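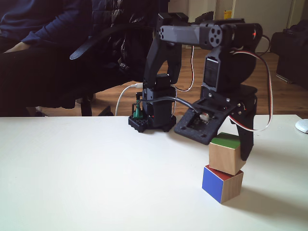 Why leave some faces of a wooden cube unpainted?
Bare wood and painted wood slide differently, and a cube that has both lets the same block be tested in two ways.

3. Materials and stacking

3.1 The cubes

The cubes were cut from one batch of light wood with a clear grain. We ordered 1,000 of them from Murar, a small mill that also makes toy parts and drawer knobs. The order asked for square corners and a light sanding on every face, with no oil or wax. They arrived in open crates and were left in the workroom until November so that they could settle to the air of the room. After that each cube was checked on a flat plate. If it rocked on any face, it was put aside. So were cubes with a knot on an edge and cubes with a torn corner. This left 900 for painting.

We did not try to pick out the best of what was left. A set of cubes sold for play has small faults in it, and we wanted the stacks to include them. Light scratches, a slightly rounded edge and a darker band in the grain were all allowed.

3.2 Paint

Three colors were used: green, red and blue. Each is a water-based paint from the Dremo range, put on with a foam roller in thin coats and left to dry between coats. Most cubes have one painted face and the rest left as natural wood. Others have more than one color, so that a cube can show red on top and blue at the front while its sides stay plain. The first coats were too thick. Paint gathered along the edges and made a ridge, and a cube set on that ridge would turn at the lightest touch. Edem Dogbe sanded these back and painted them again. The results from the ridged cubes are not used anywhere in this paper.

The colors have no meaning in the test. They are there so that a person looking at a stack can say which face is up, and so that the notes can be short. "Green on red" in our notes means a cube with a green top face standing on a cube with a red top face. It does not mean that a green face touches a red one. In that stack the two surfaces in contact are the underside of the upper cube and the red paint of the lower. New readers of the notes got this wrong often enough that we wrote it on the inside cover of the book.

Some cubes also carry a square black-and-white marker printed on one side face. The marker plays no part in the stacking results. It is always on a side and never on a top or an underside, so it does not change the contact between two blocks.

3.3 Table

All stacks were built on a white tabletop. A white surface makes the edges of a natural wood cube easy to see in most light, but it gives strong glare near a window. The table was leveled along both directions at the start of each session and wiped with a dry cloth. No wet cleaning was done on the same day as a test, after an early session in which the lower cubes picked up damp from the surface and stuck to it.

Shadows turned out to be a problem for anyone judging offset by eye. A low sun throws the shadow of the upper cube across the face below it, and the edge of that shadow can be taken for the edge of the block. Iddrisu Odoi read the same stacks in the morning and again late in the afternoon and gave larger offsets for the later reading, although the cubes had been left alone. From then on, offset was measured with a steel rule laid against the side of the lower cube.

3.4 Kinds of stack

We use three words for how an upper cube sits. "Square" means that its sides line up with those of the cube below. "Offset" means that it has been moved over to one side, so that a strip of the lower top face can be seen. "Tilted" means that part of its underside is raised. A cube may be both offset and tilted, and these stacks were the hardest to write down well. At first we used "turned" as a fourth word, for a cube rotated on its lower neighbor, but readers mixed it up with "tilted" and we dropped it. Rotation is now given as a separate note. 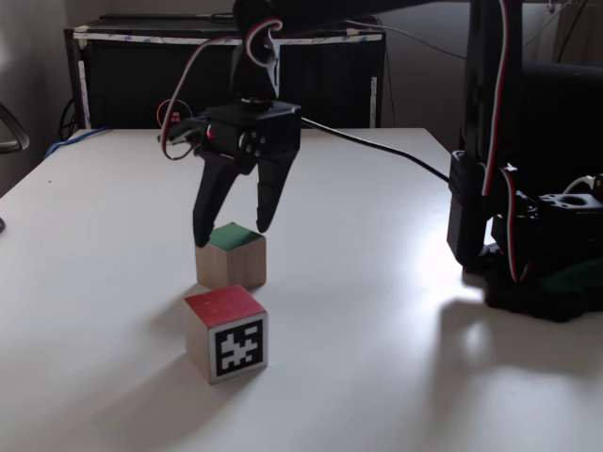 Gifty Dramani

Figure 2. Two of the small wooden cubes on the white tabletop. One has a green top face and plain wood sides with visible grain. The other has a red top face and a printed marker on its front.

3.5 What counts as a stack

A stack was counted only when the upper cube had no support except the cube below it. A block held from the side, or leaning on anything else, was written down as "held" and left out of the totals. The rule sounds simple, but it took some care in use. A cube can look settled while it is still being steadied. We waited for a slow count of five after the last contact before writing a result.

With these rules, 123 offset stacks were kept for the friction comparison in Section 4. The square stacks are reported separately. They hardly ever moved and say little about the paint. Tilted stacks were noted but not compared, as we had no good way to measure the angle without touching the block.

3.6 Wear

Paint wore first at the edges of the top faces, then in a faint patch near the middle. The red showed wear sooner than the other two colors. Ornella Villa, who mixed and rolled most of the paint, thinks the red coats were thinner, and her notes on the amount used support this. Worn cubes were kept in the set as long as no bare wood could be seen on the painted face. Once it could, the cube was moved to a separate tray and given a new number.

Bare faces changed too. The grain became smoother with use, and cubes from early sessions slid a little more easily than fresh ones. We therefore mixed old and new cubes in each session and wrote down the number of both blocks in every stack. Adom Gyamfi kept the list. The last change to it before the comparison was made on Thursday, February 21, 2019.

3.7 Storage

Between sessions the cubes were kept in shallow trays lined with felt, painted faces up. The earlier practice of tipping them together into a box was stopped when blue paint was found rubbed onto plain sides. Marked cubes had their own tray. The trays were stored on a shelf away from the heater, and the lids were left slightly open.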